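Open day at Drandora, Bundstead – anyone else go?
Forum: Local > Out and about
Replies: 5

kettlewick
Went to the robot open day at the Drandora place on the Bundstead estate. They had me sign in, so I am officially visitor 409. Free biscuits, two kinds. The main event was an arm putting a pen in a bowl. I have a nephew who can do this, though he charges.

mossgrave_7
I was there for the same bit. Yulan Qin did the talk and was very good, I thought. She said they had logged 1,287 tries at that one job since July. 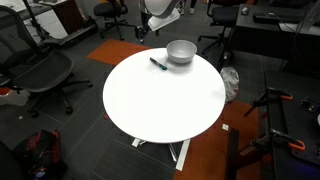

kettlewick
My grumble is with the billing. The leaflet said "the future of work" and I'd cleared a whole morning for it. What we got was a marker, a bowl and a big white table, with a gripper hanging over the far side like a heron that's been told to wait. I've paid to see less, mind you – I had a season ticket in the nineties.

Fang
Bit unfair. Picking up a pen that's lying at a funny angle is hard for a machine. Car factories have everything bolted in the same place every time. I'd sooner watch this than another dancing one.

kettlewick
I'd have liked the dancing one.

pelhamroad
Did anyone ask about jobs? My brother-in-law packs at Zullar and they've been told arms are coming. He's not worried about the pens, he's worried about the other 1,000 things on the shelves.

mossgrave_7
Someone did ask. Yulan said years off for mixed shelves, and she wouldn't be pushed on how many. I believed her. Kettlewick was at the biscuits by then.

kettlewick
I heard it perfectly well from the biscuits.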